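Getting the House Ready for a Windstorm
Household tips by Yupin Sukprasert, Tandley
Updated 11/02/2025

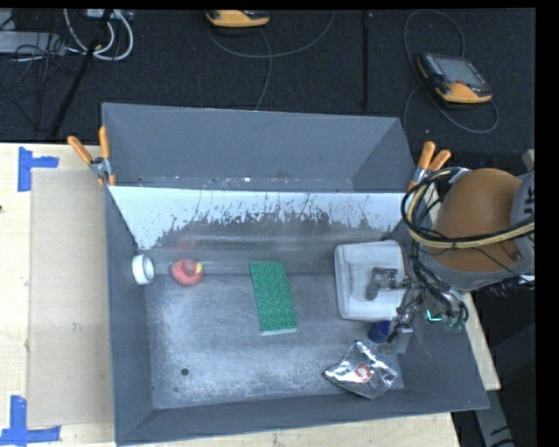 The day before

Our street in Tandley has many old trees, and when strong wind comes the power goes off easily. In June we were without electricity for a day and a night. After this I wrote down what I do, and my neighbor Da-eun Koo added some points from her own house.

Walk one time around the house in daylight. Everything which can fly must come in: chairs, empty flower pots, the lid of the trash can, toys. A big sun umbrella should be closed and laid down in the garage, it is not enough to tie it.

Charge the phones and the power bank to 100 percent in the evening. My Colero power bank is old and needs the whole night for this, so I start early.

Look at the gutter. If leaves are blocking it, the rain will come over the edge and run down the wall. Do this only when the ladder stands on dry, flat ground and the wind is still weak.

Refrigerator and freezer

Fill some plastic bottles with water and put them in the freezer, but leave a little space at the top because ice needs more room. A full freezer stays cold much longer than a half empty one.

When the power is off, keep both doors closed. The refrigerator is safe for up to four hours if you don't open it. After this time, meat, milk and cooked rice should be thrown away. Please do not taste them to find out.

Da-eun tapes a list of the food on the freezer door, so her children do not open it to look.

Light and heat

I prefer flashlights to candles. Put one beside each bed and one near the stairs. For the kitchen table we have a camping lantern, and when you stand it next to a white wall the light becomes softer and goes further.

If the heating stops, close the doors of rooms you don't use and lay a rolled towel at the bottom of each one. In our living room it was still 62 degrees in the morning. Never bring a charcoal grill or a generator inside, also not into the garage with the door open.

When the power comes back

Unplug the television and the computer before, if you can. I wait some minutes until the lights are steady and then I plug in one thing after another.

Check the clock on the oven and the timer of the heating. Ours was wrong for a week and we wondered why the bathroom was so cold at breakfast.

If a cable is lying on the ground, stay far away and call the electric company, even when it looks dead. On Villanueva Street one was lying under wet leaves and was hard to see.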